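November 18, 2025

Up at six to watch the Clornov rollout from home before the office filled up. The release is the one that moves campaign approvals off the old queue and onto the shared scheduler, so for 11 minutes both systems were writing to the same table. I had asked for a maintenance window and was told the overlap was acceptable. It was. The reconciliation job found 1,503 rows touched by both writers and every one of them matched on status and timestamp. I saved the output to the release folder anyway, along with the query.

Stand-up at nine. Kenta Kikuchi is on the Flevel side for the rest of the quarter, which means the Nordic and Japanese accounts now go through one person, and his calendar shows it. He wants the partner newsletter to go out from the product team instead of marketing. His argument is that the subscribers are developers and they open the ones with a changelog in them. The last four issues support this. The April issue, which had a long interview and no changelog, had the lowest open rate of the year. I agreed to draft the next one and to keep it under 400 words, with links to the docs for anything longer.

Then two hours on the Druvine connector. The symptom is that feed imports from large advertisers stop partway without an error. I had assumed a memory limit. The logs say otherwise: the worker finishes its page, asks for the next one, and gets back a valid empty response with a cursor still attached. Our client treats an empty page as the end of the feed. Their documentation says an empty page with a cursor means "try again," in a footnote, under pagination, on the page for a different endpoint. The fix is a four-line change plus a retry ceiling. I set the ceiling at five and put the number in config, where somebody can argue with it.

The test for it took longer than the change. Our mock server has no concept of an empty page with a cursor, so I had to add a response type, and the response types are generated from a schema that lives in another repository. Opened the pull request there first. It is waiting on one approval. I left the connector branch as a draft and linked the two.

Lunch at the desk. 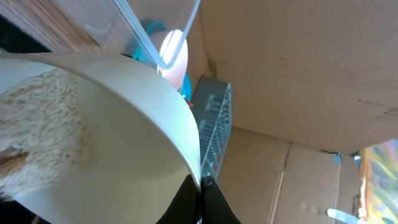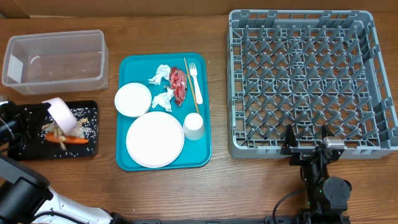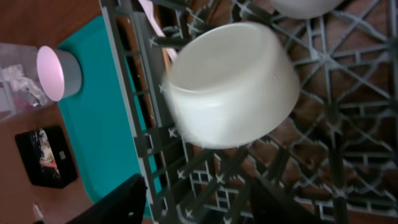

The afternoon was the Bennani call. They run search and display for a group of furniture stores and have been on the beta since spring. They brought a list, sorted by how much time each problem costs them per week, and I wish more customers did that. First on the list is bulk editing. Their team changes bids for groups of stores, and the editor only selects by campaign. They have been exporting to a spreadsheet, filtering by a naming prefix, and re-importing. The last export was 315 campaigns. The re-import works, but it resets the draft notes on every row, and the notes are where they record who approved what.

I could reproduce the notes problem during the call. The importer builds a full object from the row and saves it, so any field that isn't a column in the file is written back as blank. It should be a partial update. I filed it as data loss and not as a feature request, since the fields are gone once the import commits and there is no undo past the session. Kenta asked whether we could recover the notes already lost. We keep field history for ninety days, so in principle yes, with a script. I said I would look before promising anything.

Second on their list is time zones in scheduled reports. A report set for midnight is sent at midnight in the account's zone but covers the day in the user's zone. For Helsinki and Stockholm the difference is one hour, which is small enough to look like noise and large enough that the totals never match the dashboard. I know this code. The two zones are read in two places and neither place knows about the other. It has been on my own list for most of a year.

Third was a request for darker gridlines in the charts. Forwarded to design.

Wrote up the call directly after, while I could still read my own shorthand. Format as before: problem, cost to them, cause if known, owner, next step. I have started leaving out the section on sentiment. It was always the same three words and I don't think it was read.

Looked into the field history at four. The retention is ninety days, but the table is partitioned by month and the cleanup job drops whole partitions, so the true figure is somewhere between ninety and a hundred and twenty depending on the date. Good for Bennani – their earliest import still falls inside it. A dry run of the recovery script on one campaign returned the right note with the right author. Ran it on ten more. Two came back with two candidate notes each, both edited on the day of the import. Those will need a rule, probably the latest edit before the import's commit time, and I want to see the clock on the import server before trusting that.

Newsletter draft started, one paragraph. It covers the scheduler move and says what changes for anyone using the approvals API: the status field keeps its values, the polling interval can be dropped to ten seconds, and the old queue endpoint stays up until the end of the quarter. I took out a sentence thanking everyone for their patience.

One message from the docs team on the way out. The screenshots in the onboarding guide still show the old navigation. They need a demo account with clean data by Thursday. I can give them the sandbox account but the campaign names in it are things like "test test 2" and "do not use," so somebody will have to rename them. Put it down for tomorrow morning.

Open at end of day: schema approval, connector branch, ambiguous notes, server clock, newsletter, demo account names.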